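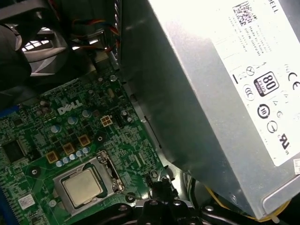
2 min read · 12 replies, showing the first page

Dell desktop with an old power supply, keep it or swap it?

nisreenk
Hello all, long-time reader and first-time poster, so forgive me if I ramble. I've taken on my sister's old Dell desktop and want to make it into a homework machine for my boys. The lid is off and I've got as far as the power supply, the big silver thing with DELL and the 80 PLUS badge on its label. It sits at quite an angle beside the green motherboard and I can't decide whether to leave it alone or buy new. The small print on the label is beyond my eyes, even with my reading glasses on! The machine still starts up perfectly well, it's just old and rather fluffy inside. I've got 50 pounds to spend and I'd love most of it to go on a bigger drive.

tinyau_mok
Welcome, Nisreen! Keep it, I'd say. I've looked after a good many office Dells and those supplies plod on for years. Do check the plugs before you even think of buying, as plenty of Dells don't use the ordinary ones and you'd be hunting for an adapter too. Spend your money on the drive and give the fan a good gentle brush.

Furklow
Can't agree with Tin-yau there, much as I like him. A supply that age in a machine the children will leave on all day? I'd swap it. The 80 PLUS badge tells you about efficiency, and says nothing of how tired the insides are. Mine went with a bang one February and took the drive with it, and all our holiday photos.

tinyau_mok
Sorry about the photos, that's rotten. I'd still say a backup would have saved them, and a new supply can go bang as well.

Dalal F
Could I put in a word for the wires? I can see orange, red, yellow and black ones running along the inside of the case, past the fan. If you move the supply at all, go slowly and keep a finger on that bundle so it doesn't get trapped under the metal lip. I nicked one on mine and felt sick for a week. And please unplug it at the wall first (I'm sure you have, but I'm a mother and I can't help it).

Furklow
Seconded on the unplugging. And never open the supply itself, whatever the videos tell you.

nisreenk
You're all so kind, thank you. It was unplugged, Dalal! I think I'll keep the supply for now, put in the drive and set up a proper backup, so everyone is half right. Which brush do people use for the fan? I've got a pastry one that's never seen pastry.

Dalal F
A clean soft paintbrush does me nicely. Hold the blades still while you do it.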